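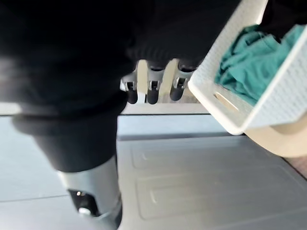
Storage Corner, Turbridge: Knobs, Bracket Panel and Basket

Three dark knobs in a row, each in a small chrome fitting, on a ribbed panel in white and cream. Black fabric hangs over them. The white basket at the right has a molded weave and an oval handle slot.

Posted by Analyn Mangubat, 21 September 2018
Album: Turbridge, back room

Introduction

This page belongs to the album for the back room at Turbridge. The room is used for clothes, linens and the small household goods that don't fit in the hall closet. Work on it began in May with the shelves. The hanging goods and baskets were sorted afterward. Measurements and part names are in the notes under each heading. Floor and paint work are in a separate album.

Bracket panel and fittings

The ribs on the panel run vertically, between the fittings. The fittings have square openings and the knobs point down. Behind the panel is a thin ledge in light gray.

Chrome shows water spots and finger marks sooner than painted steel does. The fittings in the room get a dry cloth once a week and a damp one when the marks don't lift. No polish. Polish leaves a white residue in square corners, and it has to be picked out with a toothpick.

Pale plastic and painted parts are cleaned with dish soap in warm water. Ribbed surfaces are wiped along the ribs, top to bottom, then dried the same way. Wiping across them pushes the dust into the corners.

Baskets

Open-top plastic, white. The weave pattern is molded into the wall and has a fine texture. The handle slot is a plain cut-out with a smooth, rounded outline.

The baskets for this room are listed in the album index under Nisell, the name on the shelf plan. Rules for loading them:

Heavy items go in first and flat. Folded cloth goes on top.
Nothing is packed higher than the rim.
The handle slot stays clear on the inside. A folded towel pressed against it makes the basket hard to pick up.
Loose cords, pins and buttons go in a lidded box first.
Maximum load on the upper shelf is 11 pounds per basket.

Molded weave collects lint. A soft paintbrush, dry, removes most of it. For the rest, rinse the basket in the tub and let it drain upside down on a towel. It should be fully dry before cloth goes back in. A damp basket will mark white cotton.

Dark fabric

Black items are kept together and are hung or folded separately from the white linens. Lint moves from white to black in storage as well as in the wash. Two lint rollers are kept in the room, one at the door and one on the middle shelf.

Items that hang with loose folds at the bottom edge should clear whatever is under them. If the hem rests on something for a few weeks it takes a crease, and the crease needs steam. Knits are folded. Heavy knits stretch at the shoulders when hung, and no hanger shape tried so far has prevented it.

Shelf plan

The shelf plan uses four names, carried over from the paper labels on the first version:

Nisell: open baskets, linens and everyday cloth.
Nuttall: upper shelf, seasonal goods, opened twice a year.
Zaltlow: small parts, spare hooks, screws, shelf pins.
Floor: shoes and anything over the shelf limit.

Nuttall was originally the lower shelf. The labels were swapped after the first month, and some of the older pages in this album still use the old positions. Where a page and the plan disagree, follow the plan.

Spare hardware

The Zaltlow box holds 200 shelf pins in 2 sizes, bagged by size. The bags are marked on both sides. Screws are kept with the part they came with when the part is still in storage, and in the mixed jar when it isn't. The mixed jar is due for sorting.

Before ordering a replacement fitting, measure the opening and the depth of the fitting. Matching by finish alone was tried once and the parts had to go back. Write both measurements on the bag in pencil. Marker rubs off polyethylene within a few months.

Still open

Labels for the baskets. Adhesive labels do not hold on the woven texture, so tie-on tags will be tested through the handle slots. String length to be settled once a few have been in use.

Lighting over the upper shelf. The present bulb leaves the back corners dark.

Updated shelf plan in a larger print size, to be hung inside the door.

Album navigation: Previous: Hall closet, upper shelf. Next: Back room, floor level.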